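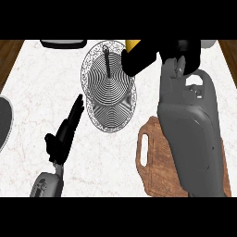
Minutes – Grotham Investors' Circle, October meeting

Print this page | E-mail this page

Present: 16 members. Nabila El-Sayed in the chair, Erhan Tatlı taking minutes. Meeting opened at 7:05 p.m.

1. Previous minutes
Approved with one correction. The dividend from Clemton was posted to the wrong quarter and has been moved.

2. Portfolio report
Erhan reported a cash balance of $1,057 after the purchase of 14 shares of Kabbaj. No sales since the last meeting. The broker's statement matches our ledger.

3. Loltlow
Nabila went through the annual report. Sales are up, but long-term debt has grown faster and the interest bill now takes a larger share of operating profit. Two members wanted to sell the whole holding of 278 shares. Others asked to see the next quarterly figures first.

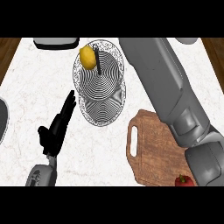
After discussion it was agreed to hold for now and put a stop order in place. Erhan will ask the broker whether the order can stay open until canceled or has to be renewed. Vote: 11 for, 5 against.

4. Dividend reinvestment
The question was whether to turn on automatic reinvestment for Clemton. Erhan pointed out that fractional shares make the year-end tax forms longer – he does them by hand. Left as is.

5. Monthly dues
No change.

6. Other business
Nabila will bring notes on reading a cash flow statement. Members should bring one stock idea each, with the price-earnings ratio and payout ratio written down.

Closed at 8:40 p.m.

Filed under: Club Minutes, Stocks & Dividends

Contact us | Copyright Grotham Investors' Circle | Back to top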